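Hikargate Listeners Board > Radio > Local stations
Thread: Sestadis FM dropping the live afternoon show??

mugwump_dial
Has anyone else heard this? I had Sestadis on in the car Saturday and the afternoon guy said, pretty quickly, right before the traffic, that June would be the last month of the live show. Then straight into a mattress ad. No explanation at all. I've been listening to that show for 12 years and I nearly missed my turn.

I checked their website when I got home and the schedule page hasn't changed. Did I mishear?

parsnip77
You didn't mishear. The slot is going to Flernent, the syndicated outfit. They already have the overnight hours and most of Sunday. My cousin sells ad time in the building across the road and says it's been common knowledge over there since winter.

KettleOnTwo
Oh no. That show is the only reason I still have a radio in the kitchen. The swap line alone! I got a chest freezer off the swap line. I got rid of a chest freezer on the swap line too, different year.

mugwump_dial
The swap line is what got me listening in the first place. Somebody was trying to give away a rooster and the calls just got angrier and angrier.

tallgrass_am
Going to be the grump here. The show has been coasting for a long time. Half of it is the same forty songs and the other half is him reading the weather slowly. I like him fine, he seems like a decent guy, but if you took away the swap line I don't think anybody would be upset about this.

KettleOnTwo
Well, you can't take away the swap line, that's the show. It's like saying a sandwich would be worse with no sandwich in it.

tallgrass_am
My point is they could keep the swap line and lose the rest. Give it one hour at noon. It doesn't need four hours and a sidekick.

parsnip77
The sidekick left in the spring btw. That's just a recording of her laughing that he plays. Listen for it, it's the same laugh every time.

mugwump_dial
I did not need to know that.

frontporch_fm
I worked part time at a station about that size back when (not Sestadis, and not in this state) and I can tell you how these things go. A live afternoon costs you a host, somebody to answer phones, and somebody to fix the thing that breaks. The syndicated feed costs you a signature, and you get to keep a few ad breaks an hour. The owner looks at those two columns and that's the whole meeting. I don't love it but I've never seen one go the other way.

What I'd want to know is whether they're keeping a local person for storms. When the creek came up a few years ago he stayed on air all night reading out road closures, and Flernent is not going to do that from wherever Flernent is.

tallgrass_am
Everybody gets road closures on their phone now.

frontporch_fm
My phone was out that night. So was everyone's on the east side.

tallgrass_am
OK, fair. I'm west side, we had service. I'll give you the storms.

dialtone_deb
Hi all, mostly a lurker. There's a petition going around, it's on the counter at the Nijs bakery and there's an online one too. The online one was at 2273 names when I looked this morning, which for a town our size is kind of nuts. They want 2000 on paper as well, and the paper one is moving a lot slower.

I don't know if it'll do anything. I signed both.

KettleOnTwo
Signed! And bought a cinnamon twist, so it was a productive trip.

parsnip77
Petitions don't do a thing with these people. Call the advertisers. If the tire place and the furniture place both say they bought time on a local show and want a local show, somebody picks up the phone. Signatures from people who listen for free are just noise to a station.

dialtone_deb
I don't see why it can't be both? Some of us are not comfortable calling up a tire shop to complain about the radio.

parsnip77
You don't have to complain. Just tell them you heard their ad on that show and that's why you came in. I did it yesterday and the fella at the counter was thrilled.

mugwump_dial
I like that a lot better than the petition, no offense Deb. I'm due for tires anyway.

Meanwhile I've been trying to record as many of the last shows as I can. I have an old tape deck hooked up to the kitchen radio and a bunch of blank cassettes I never used, and I've got 7 afternoons so far, minus the bits where I forgot to flip the tape. The one with the accordion lady is in there, complete! 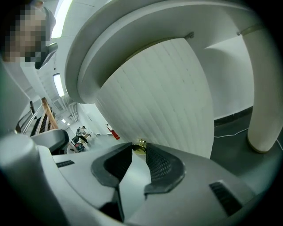
I'm missing most of last week though, because the antenna got knocked and all I got was hiss with a bit of polka underneath. If anyone has the show where he called his own mother by accident, I'd trade pretty much anything for it. I'm also happy to make copies for people here, just message me – it may take a while, I only have the one deck and it eats a tape now and then.

KettleOnTwo
The mother call! I was doing dishes and had to sit down. I don't have it, but my neighbor records everything off the computer, so I'll ask her tonight.

tallgrass_am
I would take a copy of the accordion one. Don't make anything of it.

mugwump_dial
Ha! Not saying a word. Message me your address.

frontporch_fm
Check with the station too before you go to a lot of trouble. Most places keep a log recording of everything that goes out, at least for a while. The quality is awful, but it's all there. If you ask nicely somebody in the back might put it on a drive for you. I would ask before the end of the month, while there's still someone working afternoons who knows where it's kept.

parsnip77
They won't give it to you. Lawyers.

frontporch_fm
They gave me mine. Depends who picks up.

dialtone_deb
Small update, I called the front desk and the woman was very nice and said the schedule is "still being discussed." I asked if the swap line was part of the discussion and she said she'd write that down. So maybe more of us should call and get it written down a few more times? She said mornings before ten are best.

mugwump_dial
Calling tomorrow. I'll ask about the storm coverage and the log recordings while I'm at it, and post back what they tell me.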